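4 Installing the printer driver

4.1 Before you start

This section covers the Plositz label printer driver on a desktop or laptop computer. If the printer is to be shared over a network, complete this section on the host computer first and then go to section 5.

You will need:
- an account with administrator rights
- 300 MB of free disk space
- the USB cable supplied with the printer
- the driver package, from the Downloads page or the Boonchu support disc

Caution: Do not connect the USB cable until step 6 tells you to. If the cable is connected too early, the system may assign a generic driver, and the printer will feed blank labels.

4.2 Removing an earlier driver

Skip this part if no Plositz printer has been used on the computer before.

1. Close all programs that can print, including any label design software.
2. Open the list of installed programs and select the old driver entry. It may be listed under Plositz or under Birner, depending on its age.
3. Choose Uninstall. When asked whether to keep saved label sizes, choose Yes.
4. Open the printer list. If the old printer is still shown, remove it by hand.
5. Restart the computer.

Note: Saved label sizes are kept in the user profile. They are not available to other users of the same computer unless they are exported first (see 4.5).

4.3 Installing the driver

1. Sign in with the administrator account.
2. Copy the driver package to a local folder. Installation from a network drive is not supported.
3. Unpack the package and run Setup.
4. Read the licence terms and select Accept.
5. Select the printer model. The model number is on the rating plate, next to the power socket.
6. When the message "Connect the printer now" appears, switch the printer on and connect the cable.
7. Wait for the status light to turn steady green. If it is still flashing when Setup reports a timeout, select Retry once.
8. Select Finish. Restart if asked.

Note: Connect the cable directly to the computer. Unpowered hubs can cause the connection to drop during long print runs. 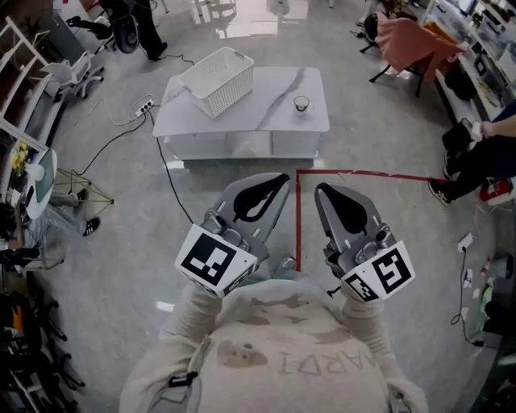
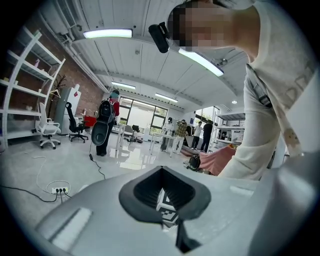
Grey hand-held gripper with dark finger pad (both views)

4.4 Checking the installation

1. Load a roll of labels and close the cover.
2. Open the printer list, right-click the new printer and choose Properties.
3. On the General tab, select Print Test Label.
4. Compare the driver version on the label with the version shown on the About tab. The two must match.
5. On the Ports tab, check that the selected port begins with USB.

If the test label is blank, check that the roll is the right way up – the coated side must face the print head. If the label prints but the text runs over the edge, the label size in the driver does not match the roll. Set the size on the Media tab and print again.

If nothing is printed and the queue shows an error:

- Error 6: cover open or roll not seated. Close the cover and press Feed.
- Error 14: driver and firmware do not match. Update the firmware as described in section 7, then repeat 4.3 from step 3.

Caution: Do not switch the printer off during a firmware update.

4.5 Exporting label sizes

1. In Properties, open the Media tab and select Export.
2. Choose a folder that the other users can read.
3. On the other account, open the same tab, select Import and choose the file.

Import adds to the existing list. Where two sizes have the same name, the imported one replaces the existing one without a warning.

The driver log holds 4000 entries, after which the oldest are overwritten. To save a copy for support, open the About tab and select Save Log. Send the file with the serial number of the printer to the Mornton service desk, marked for Feven Abera (drivers) or Hiwot Dinsa (firmware).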